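Thursday, July 27, 2023
Keegan Campbell

Continued with the dye tests for the Golau order. The blue is still too green after the second bath, so today I changed only one thing, the vinegar, and kept the cotton and the pot the same. I used 100 ml in place of the usual amount. The first strip came out more even, but near the fold there is a pale line which I do not like.

My opinion is that the fabric was not soaked long enough before the bath. In December we had the same line on the Skitis samples, and a longer soak helped then. I wrote it on the card at that time, but the card was not with the samples, so I lost one hour to search for it.
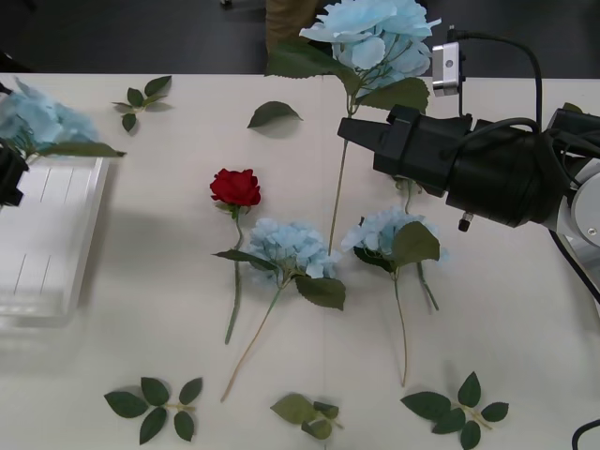

For the next bath I will soak the strips for 11 hours, it means overnight, and start in the morning. Please do not move the bucket by the sink - it has a lid, but the lid is not tight.

Strip 552 is the one to compare with. It is in the drawer, wrapped in paper. Keep it away from the window, the color is not tested for light yet.

The starch from Mercado makes small lumps if the water is too warm. I sieved it 3 times and it was still not smooth. The old one from Barard was easier, maybe we should ask for the price again.

To do tomorrow: rinse, dry flat, iron from the back side, then cut the edges and write the numbers with pencil.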